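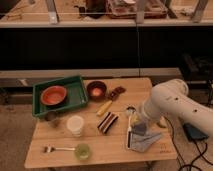 ### 4.2. ¿Ordena la bandeja?

La literatura sobre orden doméstico suele dar por hecho que un recipiente con bordes, puesto sobre una mesa, atrae los objetos dispersos. Visser y Pathak lo llaman «efecto de contención» y lo presentan casi como una ley: donde hay bandeja, las cosas acaban en ella. Nuestros datos no permiten afirmar tanto. De las 375 recogidas de mesa anotadas en los 14 hogares, una parte considerable terminó con la bandeja a medio ocupar y con vajilla alrededor, y los participantes no parecían ver en ello ninguna contradicción.

La Figura 1 muestra una disposición de este tipo. La bandeja verde, al fondo, contiene un cuenco en su mitad izquierda y tiene libre la derecha. Otro cuenco, de color granate, queda justo al lado, fuera de ella. Se puede leer como una recogida interrumpida, como una mesa que empieza a ponerse o como un estado que alguien daría por bueno. La imagen sola no decide entre las tres lecturas, y desconfiamos de los trabajos que codifican disposiciones semejantes como «orden parcial» sin preguntar a quien vive con ellas.

El segundo supuesto que conviene revisar es el de la agrupación por categorías. Según el esquema de Mittal, empleado también en la guía de codificación de Suden, los recipientes para beber deberían tender a juntarse, los alimentos a separarse de la vajilla y los cubiertos a alinearse con el borde más próximo. En la misma figura, un vaso oscuro translúcido está pegado a la pared delantera de la bandeja, mientras que otro, verde, queda más adelante, junto al mango de lo que parece un tenedor. Un objeto amarillo similar a una mazorca comparte diagonal con un paquete o bloque a rayas. ¿Es esto una agrupación? Con un criterio de distancia, quizá; con un criterio de uso, difícilmente. Dos codificadores formados con la misma guía pueden llegar a resultados opuestos, y en nuestro caso llegaron.

Tarun Thakur y Nicanor Serrano codificaron por separado el conjunto completo. Coincidieron casi siempre en lo trivial —qué estaba dentro de un recipiente y qué no— y discreparon en cuanto la categoría exigía atribuir una intención. El cubierto horizontal es un buen ejemplo: Serrano lo anotaba como «colocado» y Thakur como «dejado». Ninguno supo dar una regla que el otro aceptara. Optamos por retirar la distinción del análisis, aunque eso nos privaba de la variable más citada en los estudios anteriores. Mantenerla habría producido cifras limpias sobre una base que no lo era.

Tampoco las entrevistas resuelven el problema. De los 31 participantes, varios explicaron que la bandeja «es para llevar, no para guardar»; otros la describieron como el sitio de los cuencos y de nada más. Una participante del hogar Anwood (los nombres de los hogares son seudónimos) dijo que la usaba para que la mesa no se manchara, función que no figura en ninguna de las taxonomías consultadas. En el hogar Mosetti la bandeja cambiaba de uso entre el desayuno y la cena. Sumar estos casos bajo una misma etiqueta nos parece, como poco, prematuro.

Queda una objeción razonable: que el efecto exista y nuestra muestra sea demasiado heterogénea para detectarlo. No podemos descartarla. Las visitas se concentraron en septiembre, las mesas tenían tamaños distintos y no controlamos cuántas piezas había en cada una al comenzar. Aun así, quien sostenga que la bandeja ordena debería precisar antes qué resultado contaría en contra. En los trabajos revisados, una bandeja llena confirma el efecto y una medio vacía se interpreta como recogida incompleta; con ese criterio, cualquier mesa sirve de prueba. En la sección 4.3 repetimos el análisis usando solo la posición final de cada objeto, sin categorías de intención.

**Figura 1.** Mesa de madera clara con vajilla, alimentos o piezas de aspecto similar y bandeja verde al fondo.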